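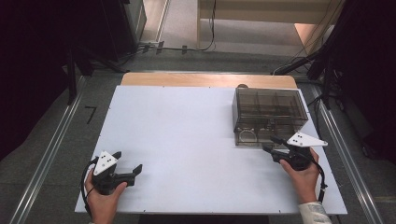
Lundwood has extended its Prelier line of compartment boxes with a lidded model for small parts and desk supplies, available from July through the company's dealers and online store. The new model replaces the open tray sold under the same name and is intended for items that are sorted once and then carried between a shelf and a work surface. The housing is a transparent smoky-gray plastic, and the lid is clear, so the grid of cells can be checked with the box closed. A curved recess low on the front face marks the side that should point toward the user when the box is set down on a board or tabletop.

The Prelier lidded box is 30 cm wide and 20 cm deep. Internal height is unchanged from the open tray, and inserts made for the older product will fit. Lundwood has kept the outside dimensions the same as well, which allows both versions to be stored together in Arkurholm shelving without changes to shelf spacing.

Dividers are supplied with the box. Labels are sold separately in sheets of 16 and are applied to the inside of the lid, where they are protected from wear. The plastic can be cleaned with a damp cloth and mild dish soap. Solvent cleaners and abrasive pads should not be used, as both will haze the tinted walls.

For packing, Lundwood recommends placing heavier items such as screws, fasteners and batteries in the rear cells and lighter items toward the front. Cells should be filled no higher than the top of the dividers. Overfilled cells prevent the lid from seating and allow parts to move into adjoining compartments when the box is tilted. Items longer than a single cell can be stored by removing one divider.

The box was developed with the design office Ruchti, which also prepared the revised packing sheet included in each carton. The sheet covers layouts for sewing supplies, electrical parts and office items. A version for print is available on the Lundwood support page.

Existing customers who own the open tray can order the lid as a retrofit part. Orders placed through dealers ship within 30 days. Dealer price lists and carton quantities are available on request from Lundwood sales.

Posted in July | By Lundwood Press Office

Search this site Enter keyword Go

Sign up for our newsletter. You can unsubscribe at any time.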